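Relatório de progresso ao financiador
Projeto Vulis: organização e uso de cozinhas partilhadas
Entidade executora: Seltovcombe
Responsável pelo relatório: Viera Slanina
Data: 20 de julho de 2018

1. Âmbito

O presente relatório cobre os trabalhos realizados desde março na cozinha de referência de Vanascombe. Os objetivos do período eram fixar a sequência de lavagem e arrumação da loiça, rever a ocupação da bancada junto ao lava-loiça e fechar a lista de utensílios do inventário comum.

2. Execução

O inventário foi concluído por Shufen Meng e contém 200 entradas, agrupadas por zona de armazenamento. As peças sem zona atribuída passaram para o anexo B e aguardam decisão.

A sequência de lavagem foi revista duas vezes. Na versão em vigor, a loiça passa por água na cuba esquerda, segue para a máquina e só fica no cesto escorredor da cuba direita quando não se destina a lavagem mecânica. A versão anterior previa um escorredor sobre a bancada, solução abandonada por reduzir a área de preparação.

Foram registados 28 ciclos completos de carga e descarga. O tempo de descarga do cesto inferior continua acima do valor previsto no plano. Tianyou Li propõe separar os pratos por diâmetro no momento da carga; a proposta será ensaiada no próximo período.

3. Despesa

A despesa acumulada é de 2708 euros, dos quais 2000 correspondem à rubrica de equipamento e o restante a consumíveis e deslocações. Não houve transferências entre rubricas. A fatura da Spanos relativa aos separadores de gaveta ainda não foi recebida e transita para o período seguinte.

4. Estado da zona de lavagem 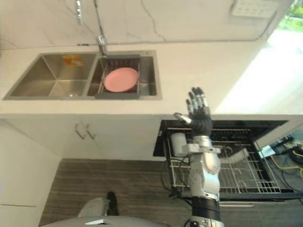

Relatório Vulis, n.º 3, p. 4

A zona compreende o lava-loiça de duas cubas em aço inoxidável, encastrado na bancada branca, e a máquina de lavar loiça à direita do armário inferior. Com a porta rebatida e o cesto inferior puxado para fora, a máquina ocupa parte da passagem, condição a considerar na marcação dos percursos. O prato cor-de-rosa no escorredor tem a referência P-03 no inventário.

A incidência de luz da janela sobre o lado direito da bancada produz reflexo na superfície. Kevser Avcı solicitou orçamento para um estore, a imputar à rubrica de consumíveis caso seja aprovado.

5. Trabalhos seguintes

Ensaio da carga por diâmetro: Tianyou Li.
Decisão sobre as peças do anexo B: Shufen Meng e Shaohua Yu.
Revisão da ficha de procedimento da cuba direita: Viera Slanina.

Solicita-se ao financiador a confirmação do prazo de entrega da ficha revista.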